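About Us | Equipment Planning

Reading time: 3 min

Kiltlow helps small labs, colleges and workshops decide what automation equipment to buy, and what to leave in the catalog. We do not sell robots or take commission from anyone who does. Clients pay us a fixed fee for a written plan and a budget they can defend in front of their own finance office.

The company was set up in Skesthorpe by Sayaka Nagano and Laine Rebane. Sayaka had spent years running purchasing for a technical college. Laine came from maintenance and still reads every service contract before a client signs it. There are 5 of us now, all based in the same office.

Most first-time buyers put nearly all their money into the arm and very little into what goes around it. We start from the other end. We ask which tasks matter in the first year, what objects and furniture those tasks need, and who will be in the room. Our planning sheet, which we call Biter, has 942 lines. A typical client fills in fewer than half. 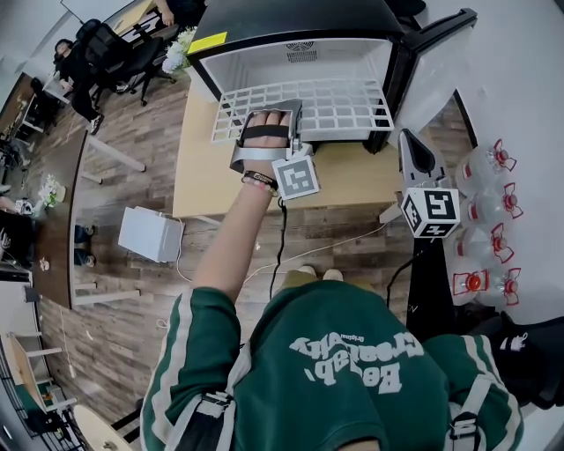
Hand-held grippers are often the first thing we price for teams that want to record manipulation work before they commit to a full robot. The gripper itself is one line in the budget. The rest of the list is ordinary: a mini refrigerator with a shelf that slides, a table to put it on, bottled water, a stand for a second gripper, printed markers, and enough cable to reach from the wrist. We also budget for floor space, because desks and chairs tend to fill any room that looks free. None of these items costs much alone, but they are regularly left out, and a missing one can hold up a session as easily as a missing motor.

A standard plan takes 8 weeks. It covers purchase price, delivery, power, spares, training time and running costs over 3 years. If leasing works out cheaper, the plan says so. If the equipment should wait until the next budget round, it says that too.

Vanags is our second service, started in October for clients who already own equipment and need to decide between repair and replacement. Laine runs it. Send us the purchase date, the fault history and the current service contract, and she will reply with a quote for the review.

Contact Kiltlow, Skesthorpe | © Kiltlow | Back to top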